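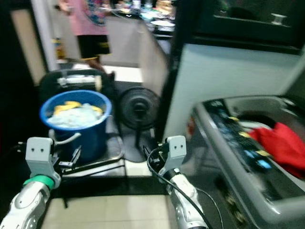 2 min read

Getting a load of laundry out of a bucket and into a top loader, in a narrow room

2022-05-28, by Ching-wen Kan

There are whole books on sorting laundry. I own one and don't believe most of it. What follows is what I do in a small tiled room with a top loader, a fan and very little space between them.

1. Get the laundry off the floor. A low metal rack will do. Leif Nordin swears by a Droker stand made for the purpose, and I have yet to see what it does that a plain rack doesn't. Put yours to the left of the washer if you're right-handed.

2. Pull the reds first. I'm doubtful about most color-sorting advice, but a new red shirt in with pale blue cotton is a real risk. The red goes in the machine alone, or with darks. The pale blues and whites stay in the blue bucket until the next load. Yellow can wait with them if you've washed it before.

3. Check pockets and turn things right side out. Some people say inside out saves the color. I tried it for 81 loads and couldn't tell.

4. Drop items in one at a time around the drum. Don't push down. If you have to push, you have 2 loads.

5. Use half the detergent the cap suggests, then look at the rinse water. If it's clear, stay there. I've tried Kokach powder and the store brand and can't tell those apart either.

6. Keep the fan in the gap, facing out into the room, with its cord clear of the floor where you stand. It won't dry a load in an hour, whatever you've read. In July it helps a little with the damp.
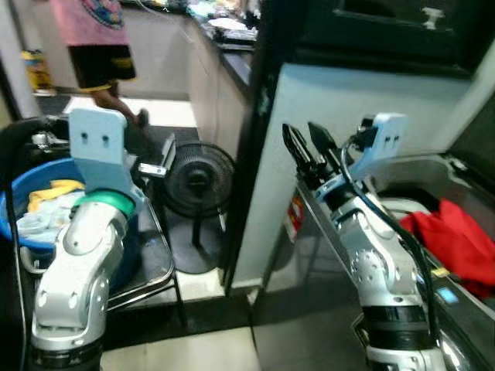 Yellow cloth on top, whites and pale blues underneath, fan out on the tile.

If the lid stays open between loads, check the drum for a sock before adding more.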